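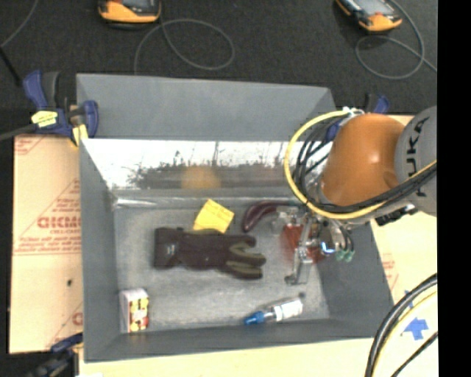
How long should a seller expect to wait between accepting an offer and closing when the house is on a private septic system?

Plan on seven to nine weeks. The septic inspection itself takes half a day, but the report, any repair permit and the lender's review of both will set the schedule.

Thu 2 June
By Danica Đorđević

The estimate comes from Nathalie McKinnon, who has handled residential closings at Doucette for 12 years. Most of her files are rural and semi-rural houses on the north side of the county, where the sewer main stops at the old rail line. We spoke at her office about what slows these sales down.

"The first problem is records," McKinnon said. "A seller will know the tank was pumped. They won't know the tank size, and they won't know where the second lid is." She asks for the original permit drawing before the listing goes live. If the county has no drawing, she orders a locate, and the inspector marks the tank and the drain field with flags.

Of the septic files she opened last year, 23 had no drawing at all. Those took the longest to close.

She separates a pump-out from an inspection. A pump-out empties the tank. An inspection checks the baffles, the inlet and outlet, the distribution box and the condition of the field. "Buyers see a pumping receipt and think the system passed something. It's a receipt for pumping."

Sellers often pump the tank a week before the inspection, which McKinnon advises against. The inspector wants to see the working liquid level. A tank that was just emptied gives no reading, and some inspectors will decline the job and reschedule.

Mervin Girard, an inspector who works the same area, agreed by phone. "Leave it alone until I've been there. Then pump it while I watch, and I can look at the walls." He also asks that the house be occupied, or that water be run for several days beforehand. In a house that has stood vacant since winter, a dry field tells him very little.

On cost, McKinnon was careful. A failed baffle is a small repair and rarely changes the price. A distribution box costs more, mostly for digging. In May she closed a sale where the seller gave a credit of $3,000 for a new box and regrading. A full field replacement is a different negotiation, and she has seen it end contracts.

"The credit has to be written so the lender accepts it," she said. "Some lenders want the work finished before closing. If you agree on a credit and then find that out, you've lost two weeks."

Where work can't be finished in time because the ground is frozen or saturated, she uses an escrow holdback. The money stays with the closing office until the county signs off. She sets the amount above the contractor's written bid and puts an end date in the agreement.

Bedroom count is the other item she checks early. Systems are permitted for a number of bedrooms, and a listing that advertises four on a three-bedroom permit will be questioned. "The finished basement room is usually the reason. Call it an office in the listing, or get the permit changed."

Her advice to sellers is to order the inspection before listing, keep the full report, and hand it over with the disclosure form. Buyers may still order their own. She has no objection to that, and she tells sellers to leave the lids uncovered until both visits are done.

Comments (3)

Trevor Lévesque
We had the bedroom problem on Rillinier Road. The listing said four and the permit said three. Changed the listing and closed nine days late.

Gaétan Boychuk
Does the holdback apply if the buyer is paying cash? Our agent said it was only for loans.

Danica Đorđević
Gaétan, McKinnon says it can be used in a cash sale if both sides sign the agreement. Ask the closing office for its own form.

Contact the editor | Copyright Tristotik Property Pages | Back to top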